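Bench notebook, two-arm cell, Stedutau room
October 12, 2026

Spent the morning turning our loose habits into written rules for the shared workspace. The February version was half a page and only covered one arm. Most of it still holds, but it says nothing about what happens when both arms want the same patch of table, and that's where we lose time. Draft goes into the Flondorum folder tonight. Notes here so the reasoning doesn't get lost.

Starting point was the old logs. I went through 337 runs of the pen-and-cup task and tagged every stop. The largest group by far was arm-to-arm proximity stops near the cup. Dropped objects came next. A handful had no note at all, just "stopped," so they're useless for this. First rule in the draft comes from that: whoever presses stop writes down why before the next run starts. One line is enough.

Zone rule. The cup area belongs to one arm at a time. The arm holding an object has it by default. The other arm waits on its own side with its fingers outside the zone, and it doesn't creep in while the first one is still placing. We argued about letting the waiting arm move in early to save cycle time. I left that out. Early entry saves nearly 2 seconds when it goes well, and a proximity stop costs us a full reset.

I want the handover written as a state in the task script, with a name, so it shows up in the log. Right now it's buried in a wait condition and you have to know where to look. Quiambao's controller template already has a slot for this and we never filled it in.

Speed. Reduced speed whenever both arms are over the table, no exceptions for "just checking something." Full speed is for single-arm runs with the other arm parked. The setting should be read back from the controller at the start of each run and saved with the data. Typing it into the run sheet by hand has been wrong at least once that I know of, and that one was mine.
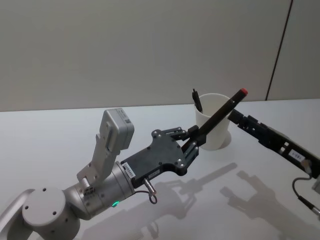
Cables. Every cable on the wrist side gets a loop big enough for the full wrist rotation and small enough that it can't catch on the other gripper. Check it by jogging the wrist end to end before the first run of the day, at low speed, with a hand on the stop. I tried a tighter loop last month and it pulled at the connector near the end of travel, so don't go tighter than the current one. Strain relief on the connectors is still on the to-do list.

Camera mounts. Any time a bracket screw is touched, the camera calibration is void. That includes snugging a screw up because it looked loose. Redo the calibration and log the new file name. The old rule said "recalibrate if moved," and people read that generously, me included.

Table. White surface stays bare except for the task objects. No tools or coffee on it, no tape marks in the working area. If a position needs marking, use the Donari fixture plate under the table edge and save the offset. Lights stay at the same setting for a whole batch. Arm shadows fall across the work area and the detector does see them, so changing the lights halfway through gives you two different data sets under one name.

Objects. Markers are grasped with the cap on. If a cap comes off, stop and reset, don't fish for it with the arm still live. Paper cups get replaced when the rim is bent. Keep a spare sleeve of cups on the shelf and leave the old ones out of the bin under the bench, it's for wire scraps only.

Labels. Each gripper's label has to stay readable from the operator side, and the run sheet records which gripper is on which arm. We swapped a pair during maintenance and it took 11 runs to notice.

People. Hands over the table only with both arms in hold, and say so out loud if someone else is at the keyboard. The status light on the wrist is a hint. Check the controller screen before reaching in.

Tried the draft on 4 short runs after lunch. Zone rule is easy to follow. The read-back of the speed setting failed on the first run, wrong field name in my script, fixed. The stop-reason line feels slow but I kept it in.

Still open:
— who signs off changes to the rules
— whether single-arm runs need the same cable check
— minimum parked distance for the waiting arm, needs measuring properly with both grippers open
— label printer is out of tape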